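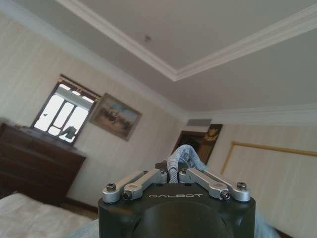 Wrist view, patterned cloth in the grip, bedroom side.

Reading time: 4 min

September, 7:40 in the morning, first coffee. Writing this up before the others get in so I don't have to explain it three times.

We're at 1386 kept episodes for the cloth task as of last night. Kept means somebody watched the whole thing and didn't throw it out. I went through the rejects too, all 167 of them, and I'm glad I did (my eyes are less glad!). Most were fine to toss. A good chunk got tossed for "messy grasp" though, and I think we're being too picky there. If the fingers get a bunch of fabric in a slightly ugly way and the episode still ends where it should, I want that in the set. A model that only ever sees tidy pinches is going to be lost the first time a shirt lands in a heap.

So, new rule for whoever is sorting clips this week: ugly but finished stays. Ugly and dropped goes in the recovery folder, please don't delete it. I keep saying recovery folder like it exists — I made it last night, it's under Trimolgate next to the cloth one.

Thin cloth is still what I worry about most. From the wrist you get a nice close look at what's between the fingers, but once there's a big twisted bunch standing up in front of the lens you lose a lot of what's behind it. On the Kinstead rooms we got away with it because the walls were plain and everything was close. With striped wallpaper and a big ceiling in view the little encoder has a lot more to chew on, and I honestly can't say yet if that helps or hurts. I'd like to train it both ways, wrist only and wrist plus head, same seeds, and stop guessing.

Also the labels. We have "pick up cloth," "grab cloth," "lift fabric," and my favorite, "get the thing." I know, I know, variety in the wording is good for the language side. But it should be variety we picked on purpose, and "get the thing" tells the model nothing. I'll write up a list of phrasings and stick it on the wall by the kettle. If you think of a good one add it in pen.

Next up is clothes on hangers and racks, which I've been looking forward to for ages. Much harder than cloth on a bed! The garment swings, the hook is skinny, and whatever is behind it matters a lot. I want a bunch of episodes with a bright window behind the rack, even if they look awful on the monitor, since real homes have windows and people put coat racks right in front of them. 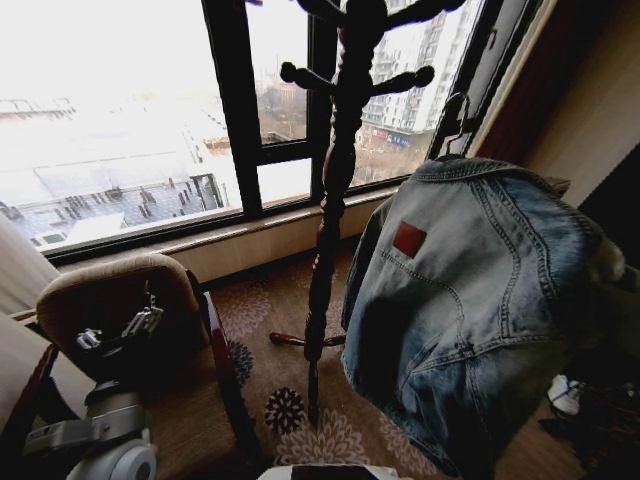 Pietrzak thinks the window episodes should wait until exposure is locked on the head camera, otherwise the first batch will teach the model more about brightness jumps than about jackets. Fair point, and I went back and forth on it over lunch. Where I landed: we do 20 with exposure locked and 20 on auto, same garment, same starting spots, and compare before anyone commits to a long run. If auto is a disaster we've lost an afternoon, big deal.

Starting spots, while I'm on it. Let's use 6 and mark them with tape on the carpet, and please use the paper tape, the cloth kind leaves gunk. Last time we drifted closer and closer to the target over the session without noticing and ended up with a pile of episodes that all start from the same place. I only caught it when I plotted them and saw one fat blob.

Ladow batch is still uploading, very slowly, so don't restart the machine by the door. The sync script picks up from the wrong file if it gets killed halfway (yes I should fix it, it's on my list under four other things).

To do for me: phrasing list, two training configs, plot the start positions for the last batch, buy paper tape. The exposure setting goes in the episode notes from now on, top line, every time.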